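From: list member, Zinton end
To: Cedeo Home Sewing and Upholstery list
Subject: Re: [cedeo-sew] Ottoman covers, piping or no piping?

On a rainy evening in October, a list member in Lekota wrote:
> I have a boxy footstool to re-cover and I can't decide whether to
> pipe the edges. The old cover had piping and it's worn through at
> all four corners. Also, how much extra do you allow on the top
> panel? I cut mine exactly to size last time and it came out like
> a sausage. And does anybody wash their fabric first or is that
> just a thing people say?

Oh, I have opinions on this one (sorry in advance, get a coffee).

Skip the piping! I know, I know, it looks so crisp when it's new. But the corners are where every shoe heel and vacuum cleaner hits, and the piping sticks out just enough to take all of it. I piped my first two and both of them went exactly the way yours did. The next one I did with a plain seam, topstitched a quarter inch in, and it's still going strong with two kids climbing on it.

If you really love the look, cut your piping strips on the bias and use the thin cord, the skinny stuff, and clip the seam allowance every half inch as you go around the corner. Don't try to pivot at a hard point. Round it off a little, use a jar lid to draw the curve if you have to. The fat cord from the craft store is for outdoor cushions and it fights you the whole way.

About fabric, because you'll ask next: I've gone off plain cream. I used to buy it by the yard from Cliner when they had the remnant table, and every single thing showed. A cream with a bit of pattern is so much more forgiving, and it still goes with white furniture, if that's what you've got. There's a cream top with a faint gold fleck in the second picture down below, and that's the sort of thing I mean. Mine at home is a woven stripe and I swear it hides coffee.

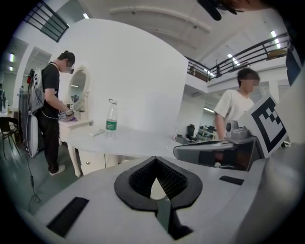 The white vanity table, over on the side he's facing.

Now, sizing. Measure the foam, not the old cover! Old covers stretch and you end up copying the stretch. Then add your seam allowance (I use half an inch all the way around) and stop there. People tell you to add "ease" and you get a baggy top that slides around every time someone puts their feet up. I think your sausage happened because you cut to finished size and then sewed a seam into it, which I have done more than once, usually late at night.

And yes, wash it first if it's cotton or linen. Warm, then dry it the way you'll dry it later. My linen one shrank so much that the zipper wouldn't meet and I had to cut a whole new bottom panel out of an old curtain. Polyester blends I don't bother with. Velvet goes nowhere near my washer, and somebody here will disagree with me about that, go ahead!
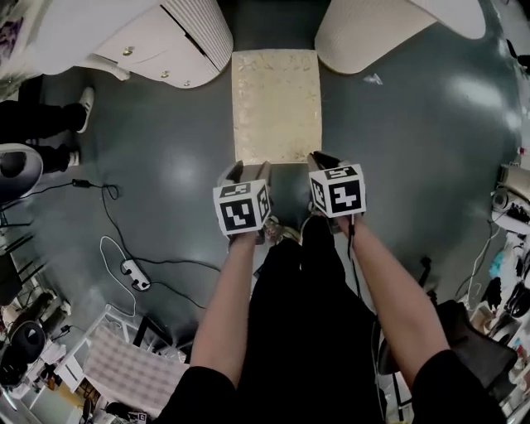

Cream with the gold fleck, up at the top between the white ribbed pieces.

For thread, get the upholstery weight polyester and a size 16 needle, and lengthen your stitch a bit. If your machine complains going over the corners, hand-crank it for those few stitches. Mine is older than my marriage and it gets through four layers of canvas that way.

One more thing, the bottom. Don't close it up with staples if you can help it. Put in a zipper or a strip of hook and loop along the back edge so you can get the thing off when there's an accident. Zippers by the roll are the way to go, I bought one ages ago and I'm still cutting pieces off it.

I have the instructions for the plain-seam box cover typed up, 12 steps, and I can paste them in here if people want them. They're a bit rambly (shocking, I know). Post your foam measurements too and I'll work out the yardage for you, I like doing that part.

Happy sewing, and don't sew over your pins!

--
cedeo-sew mailing list, 286 members
To leave the list, send a message with the word "unsubscribe" in the subject line.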